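Remote teaching moves to the simulator

The teaching group at Orley has finished the first part of its remote control work and has started collecting sessions in simulation. Operators at the Rerkthorpe office log in with a hand controller and steer the arm themselves, from the reach to the grasp to the release. Each run is saved as one demonstration. By the end of April the set held 654 of them.

Tasks are short. An operator gets a single instruction, such as placing the pepper in the bowl, and has two tries before the table is reset with a new layout. Books, a ball and other things unrelated to the task stay on the table so that the arm has to be guided among them.

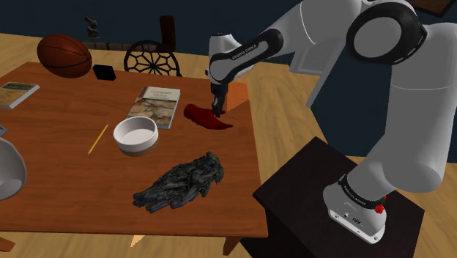

New operators need 10 practice runs before their sessions count. Most of the early trouble came from lowering the gripper too fast, and the controller software now slows the last part of the descent. Runs with a dropped object are kept but marked, and they are stored apart from the main set.

The same tasks will be taught by hand on the real arm at Korletey, where 3 operators have been trained to guide it directly. Results from both methods will be compared using the Hutska playback tool. Staff who would like to try the controller can sign up at the front desk in Rerkthorpe. Sessions last one hour and no experience is needed.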